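Jatness (mod pack)

Jatness is a survival and exploration mod pack for a block-building sandbox game. It was made by the small group Staleo and is played alone or on a shared server. The pack is known for its slow start and for its water system, which replaces the usual hunger bar during the first chapter.

Setting

The player wakes in Claltden, a dry valley closed on all sides by salt cliffs. Rain never falls there, and every well must be dug by hand. When the first chapter is finished, a gate opens to Bellis, a flooded dimension where the land is made of floating roots. It is possible to travel back, but the gate uses fuel each time and many players choose to stay on one side for long periods. 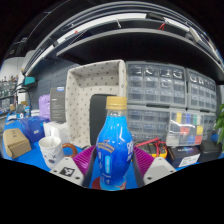

Gameplay

Progress is guided by a quest book with 55 main quests, divided into 3 chapters. Side quests are not counted in the book and give mostly seeds, maps and decorative blocks. Thirst grows faster by day than at night, so early journeys are usually made after sunset. Monsters are fewer than in similar packs – but they do not disappear in daylight, and some of them can open doors.

From the second chapter the player can tame root beetles, which carry goods and dig simple tunnels. A beetle that is not fed returns to the wild together with its load.

Difficulty

There are two modes, called Settler and Exile. In Exile the player keeps nothing after death except the quest book, and the seed of the world is fixed at 3025, so that players can compare their routes. The mode was added in a June update, together with a new ending for Bellis. Worlds made before this update can still be opened, although the old gates have to be built again.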